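Soft Goods, Hard Problem
Trials of the Doltside gripper kit
5/12/23

Rigid parts have been a solved case for most shop-floor arms for years. Cloth has not, and the Doltside kit from Dretlow is aimed at laundries and textile finishers that still sort and spread by hand. The package consists of a two-finger gripper, a wrist adapter and a license for the Jikitz grasp planner. Setup on our arm took 26 minutes, most of it spent on the adapter bolts.

The planner looks for a corner, closes the fingers on it and lifts. Force is set in software on a scale of 1 to 30. We left it at 11 for napped fabrics, where a higher setting marks the pile and a lower one lets the corner slide out on a fast lift. A single pinch point means the rest of the piece hangs and folds as it likes, so the planner's next decision depends on how well it reads those folds. 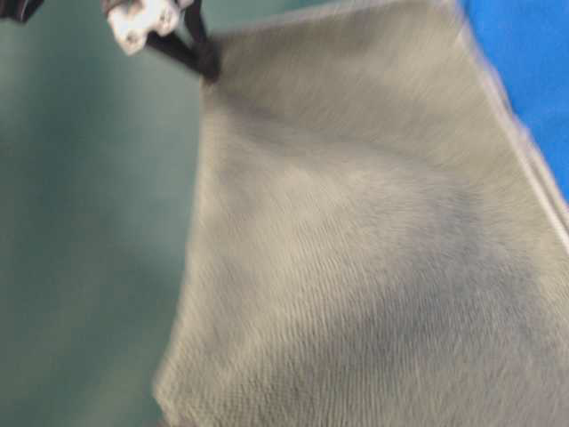

Eulalia Ulloa would have preferred a second arm in the base price — one corner in the air, she said, is half a job, and a finisher paying for automation wants the piece squared before it reaches the folder. Dretlow does sell a paired version, but it needs its own controller and a wider cell.

The manual calls for a check of the finger pads every 300 cycles. Pads are held by one screw each and can be changed without removing the gripper. Lint is the larger nuisance. It collects at the finger pivots, and the kit ships with no cover for them.

Montecinos handles sales and repair. Replacement pads come in packs of 30, and the planner license renews each December.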